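Residents > Emergency Preparedness > Severe Weather > Registering for Evacuation Assistance

How to Register Your Household for Storm Evacuation Assistance

Updated March 25, 2024

14 shares | 7 comments

Households in the Plonham coastal district may register in advance for transportation and shelter placement in the event of a mandatory evacuation. Registration opens each June and must be renewed every year. At the close of last season, 2,196 households were on the register.

Before you begin, find your evacuation zone on the district map. Residents of the Stolleck lowlands should check the map again even if they have registered before, as several streets have been moved to a different zone.

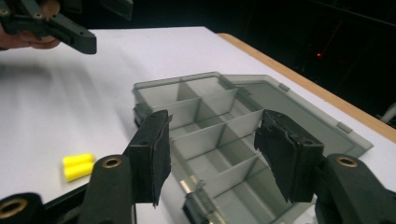

Complete the household form online or at the Lauritsen Street office. List every person who lives at the address, including infants. Enter any medical equipment that requires electricity, and state whether a vehicle with a wheelchair lift is needed. Pets must be entered on the second page.

Choose a pickup point from the list for your zone. Residents who cannot reach a pickup point may request collection at the door.

A confirmation letter will be mailed within 14 days. Keep it with your identification and bring both when you leave. Each person may carry one bag and a supply of prescription medicine for seven days.

To change or cancel a registration, write to Preben Sveinbjörnsson, Evacuation Registrar, at the Lauritsen Street office. Changes cannot be accepted once an evacuation order is in effect.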